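Codley Home Goods Open Day: Notes on the Test Kitchens
Shared 49 times | 4 comments

The Codley building stands at the end of the Pirneck industrial road, past the bus depot. The open day ran from 10 a.m. to 4 p.m. in May. Entry was free, with a paper wristband issued at the door. I arrived at 10:20 and left shortly before closing. The notes below follow the route on the visitor sheet, with one detour back to the kitchens after lunch.

Ground floor: materials store

The tour starts in the materials store, where surface samples are kept on vertical racks. The visitor sheet gives the holding as 1,116 samples, filed by material first and finish second. Each has a tag with a supplier code and a date of receipt. Visitors may pull samples out and put them back on a trolley for refiling. Wood and stone take up the two longest racks. Tile has a shorter rack near the window, and the laminates are in drawers.

The scratch bench was running during my visit. A weighted stylus is drawn across the sample, the load is raised one step, and the pass is repeated beside the first. Oiled wood marked at the second load. The polished stone sample went through the full sequence without a visible line, although under the bench lamp a faint one could be found at the highest load. Results are written on a card that stays with the sample.

The staining bench next to it was set up with coffee, beet juice and turmeric paste on white stone. Contact times were posted on a board. Turmeric was the worst of the three on every unsealed piece. On sealed pieces it wiped off at the shortest time and left a yellow edge at the longest.

First floor: Fakhoury tableware

Fakhoury supplies the plates and mugs for the display rooms and had its own area on the first floor. The subject was glaze fit. Two trays of test tiles showed crazing at different stages, and a third showed the same glaze after a change to the clay body. The explanation on the wall panel was clear and a little long. Plates were stacked by diameter, with a gauge for checking rim height. Nothing was for sale, which disappointed a number of visitors. A price list could be taken away.

The mugs were harder to judge. Handles are tested by static load only, and the panel did not give the load. I asked and was told it varies by model.

Second floor: the kitchens

The kitchens are fitted as working rooms at full size. They are used to check how surfaces, tableware and small appliances behave together when a counter holds the ordinary amount of stuff. Storage is deliberately left short in one of them, so that more has to live on the worktop. Visitors could walk right up to the counters.

The kitchen I spent the most time in has a marble counter, white with gray, and a gray and white tiled backsplash. The tray-style cutting board is dark brown wood with rounded corners and a raised rim. A rim of this kind holds crumbs and juice well but gets in the way of a long knife, and it makes scraping into a pan awkward. The board also has a groove. I would want to see how easily the corner between groove and rim cleans up after a few months.

The toaster oven is stainless steel, with a glass door. A folded white towel with thin blue and orange stripes lay on top of it. A black two-slot toaster is placed next to the oven, with its cord run to an outlet on the left. Grouping the two keeps the heat and the crumbs at one end of the counter, at the cost of most of the clear space there.

The teal-blue plate is a good choice against light wood. It carried an apple, a banana and an orange, all toy versions, the orange in plush.
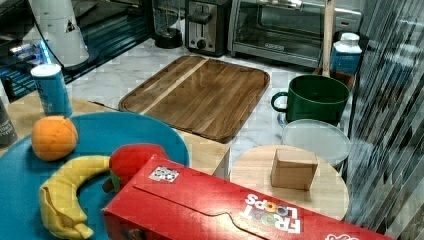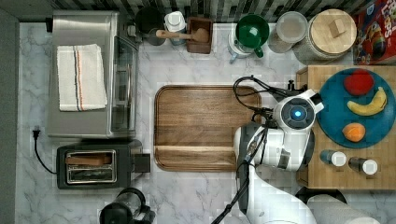 Marble, wood and a teal-blue plate of fruit in the second-floor kitchen.

A few practical remarks on this room. The marble is pale enough to show coffee rings, and the floor below has already demonstrated what happens if they are left. Wood placed next to stone solves part of this by giving hot and wet things somewhere else to go. The spice shakers stood on the wood near the plate, within easy reach. A cereal box on its side takes up more worktop than a mug and a cutting board combined, or so it seems when looking for a place to put something down. I would have liked a tape measure.

Lighting is adjustable from a panel by the door, with warm and cool settings. On cool, the gray veining in the stone is easier to see and the wood loses some of its color. Most visitors left it where they found it.

Second floor: the Drukovia room

Drukovia makes drawer hardware. Its room is across the corridor from the kitchens and was the noisiest part of the building. A cycle rig opens and closes a loaded drawer, and the counter stood at 2,018 when I came in. The runners were quiet. The noise came from the cutlery in the drawer, which shifts at each stop. A lined tray reduces it considerably, and two otherwise identical drawers were available for comparison by hand.

Soft-close dampers were shown in section on a separate board. The older type loses force in the cold, according to the label, and the current type less so. There was no cold drawer to try.

Practical information

Parking is limited, and the overflow lot is gravel. The bus stops at the depot, from which the walk is level. There is an elevator to both upper floors. It is slow, and a line formed at noon. Coats can be left at the entrance. The canteen served soup, rolls and a baked pasta dish until 2 p.m. The soup had run out by the time I got there.

Photography was permitted everywhere except the loading area. Printed data sheets were available for the surface samples but not for the tableware — a pity, given how much of the first floor depended on numbers.

Allow three hours for the full route. Anyone mainly interested in the kitchens should take the elevator up first and do the materials store last, when the benches are less crowded. Safety glasses are required at the scratch bench and are handed out there. Bring your own if you already wear prescription lenses, as the loan pairs do not fit over large frames.

49 shares
4 comments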